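Hurent opens new cycle route between Plumach and Drisano

Monday, May 20, 2019

The road safety association Hurent has opened a signed cycle route between the towns of Plumach and Drisano. The route follows quiet streets and the old path along the river Wei, so that cyclists do not have to use the main road any more.

The work began in March. At two crossings the kerbs were made lower, and near the school in Drisano the speed for cars is now 30 kilometres per hour. New signs show the direction and the distance in both languages of the region.

Before the work, Hurent asked the inhabitants how they travel. In total 1,865 persons have answered. Nearly 900 of them said that they would go to work or to school by bicycle if they had a safe way to do it. Many parents wrote also about the bridge over the Wei, where the pavement is narrow and lorries pass very close. For this reason the bridge has received a separate lane for cyclists, with a barrier on the side of the traffic.

"We are very happy with this result, but the route is not complete," says the board of Hurent. "The last part before Plumach station has still no lighting, and we continue to speak about it with the town."
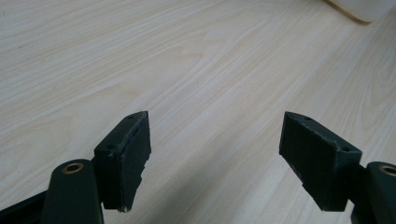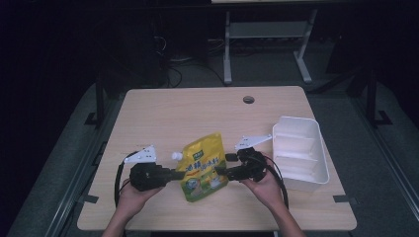

The lighting is planned for the second part of the project, together with covered bicycle parking at the station. Hurent will also give three free lessons for adults who did not ride a bicycle for a long time. Participants must bring their own bicycle and a helmet. Places can be reserved at the Hurent office in Drisano.

A map of the route is available free of charge in the town halls of Plumach and Drisano. Journalists who wish to ride the route with a member of the association can contact the Hurent press office.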